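Monday, December 2, 2019
By the Furnishings Check desk

Assembly and stability check: Sarance folding stand, white, fabric panels

The Sarance leaflet promises a stand that goes up "in minutes" and stays up for years. I have read that sentence on a lot of leaflets. The one we passed in October had a similar line and was leaning by the second week. So this one gets the full list, comments included, and a tick means I would put my own coat under it.

Work surface

1. Surface covered before parts are laid out. YES. Black plastic sheet. It protects the finish, but a wrinkled sheet hides small parts, and small parts are what go missing. Smooth it down before opening any bags.

2. All parts matched to the leaflet before starting. PARTLY. The leaflet drawing is the size of a postage stamp and two of the tubes look the same in it. Lay them side by side and compare the ends.

3. Main tube seated in the hub before the fabric is pulled tight. SEE COMMENT. The hub should be gripped low down while the upright goes in. Pulling on the fabric to steady the stand is how seams get ruined.
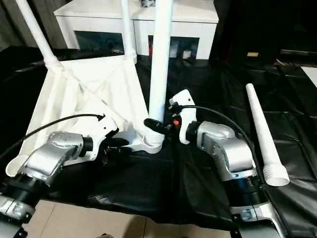 4. Hub brackets spread and flat. RECHECK. A bracket can feel home when it has only caught on the ribbing. Push it, then try to pull it back out. If it moves at all, it was never in.

5. Loose tubes kept clear of the working area. RECHECK. Put them where an elbow won't find them.

Fabric and frame

6. Fabric free of tears at the fittings. PASS, with doubts. I have no quarrel with the cloth itself. The corners take all the strain and the stitching there is single.

7. Panel tension even. NOT PASSED YET. The leaflet says the creases "will relax with use." Maybe. The Funis rack was supposed to relax too.
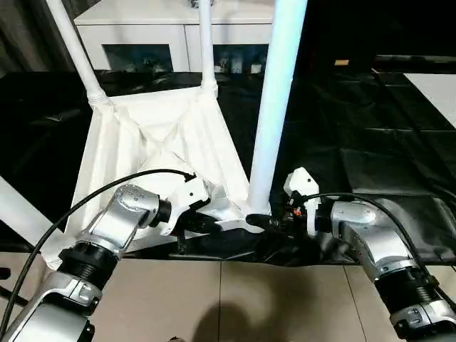 Uneven tension matters more than looks on a stand like this. A tight corner pulls its pole inward, the joint takes a side load it wasn't made for, and the whole thing starts to creep. The folds running across the white panel in a kind of X are what I would watch, and I would want them gone or at least softer before anyone signs. Press the lower crossbar down, let go, and look at the panel again. Do that on both sides.

8. Slender poles fully home in their ribbed fittings. RECHECK after item 7, as tightening the cloth can shift them.

9. Load test. NOT DONE. Sarance claims 50 pounds. I plan to stop well short of that and leave it overnight - a weight that holds for one minute tells you very little.

Upright and sleeve

10. Tapered tube the right way around. CHECK TWICE. One end is wider than the other, and people still manage it. Don't force the narrow end.

11. Inside of socket clean. Run a finger around it. Molding scraps are common and they stop the tube short.
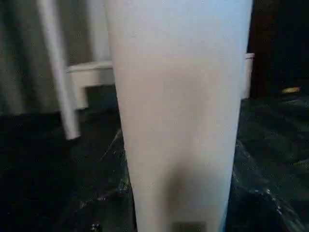

FURNISHINGS CHECK DESK - VASSEUR STORES - FORM 137

12. Outside of tube free of cracks and dents. Check by hand as well as by eye. White plastic hides a hairline crack very well, and overhead light makes it worse. Turn the tube slowly all the way around.

13. Upright plumb. Use a level. The leaflet suggests judging "by sight against a nearby wall," and I would like to see the walls they have in mind. 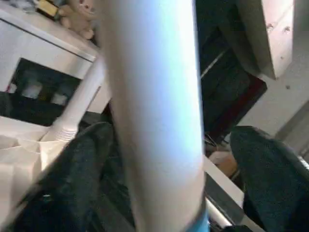 If the bubble is off, go back to the hub first. Shimming the feet makes the reading look better and leaves the bad joint where it was. I have seen that done on the Anico stand and it came back to us anyway.

14. Retest in 7 days. REQUIRED. Same list, same order, fresh sheet of paper. Copying the old ticks across doesn't count.

Status: HELD. Items 4, 5, 7, 8 and 9 open. File under 2981.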